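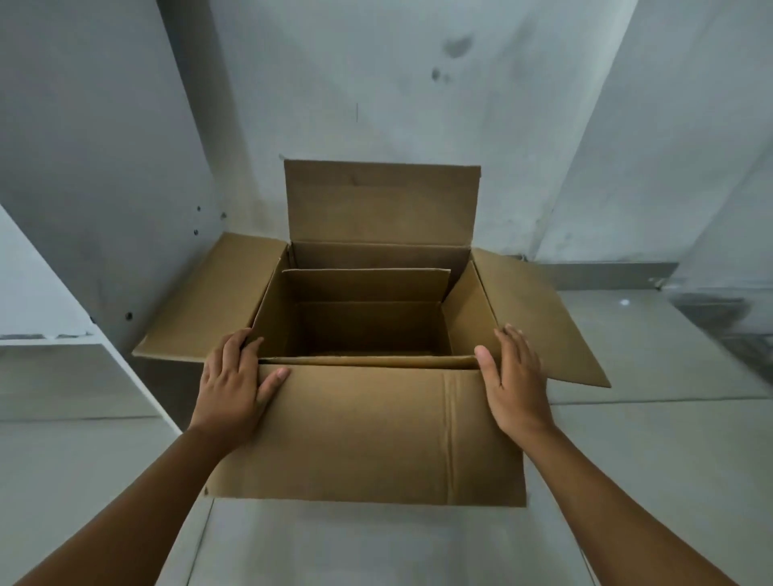

Pindside Digest, Vol. 40, Issue 4

Re: [pindside] Switching the seed swap to mail-in only
January 2020

Bakari Rashidi wrote:
> Gustorville did their whole swap by mail last winter and everyone I
> talked to loved it. You send in your packets with return postage, one
> person sorts, and you get back a mix of what other people sent. No hall
> rental, no standing behind a table all day. Esitmont is thinking of
> doing the same. I think we should drop the March meetup and go mail-in
> for good. We could have it running in a few weeks.

Bakari, I've read this twice and I'm still not sold.

"Everyone I talked to" is doing a lot of work there. Who did you talk to? The people who got a good mix back, I'd guess. I know two people who sent in to Gustorville. One got nothing but marigolds and a squash with no name on it. The other is still waiting on beans. I'm not saying it was a disaster, only that we have one winter from one town and it's being passed around as proof.

Then there's the sorting. Your plan has "one person" in it and I would like to know who that is. Last year's table had 200 packets on it and that was after folks had already picked through each other's bags in the parking lot. Put that many on somebody's kitchen counter, half of them in envelopes that say "tomato (red)", and see how fast they stop answering email. At the table I can ask what "red" means. By mail I get to find out in August.

On money: the hall is $40. Return postage on a padded envelope adds up a lot quicker than that once you spread it over the whole list, and plain envelopes go through the rollers at the post office. Anyone who has opened a flat one full of pea crumbs knows what I mean. I don't see the savings, unless we're pretending that postage doesn't count because members pay it.

What I'd miss most is the Kinyua corn. It only got around because people stood there and argued over it – how far apart to plant, whether it crosses with everything in the county. You can't fit that on a label.

I'd go along with a mail-in side offer for people who can't make it in March, capped at four varieties each, with the variety name and year required. Run that once next to the meetup and let's see what comes back. If it's as good as Gustorville says, fine, I'll eat my words and lick the stamps.

But please don't cancel the hall before the list has had a chance to weigh in. We lost the date once before that way and it took two seasons to get it back.

And if anybody from Esitmont reads this, have you decided, or are you waiting to see what we do?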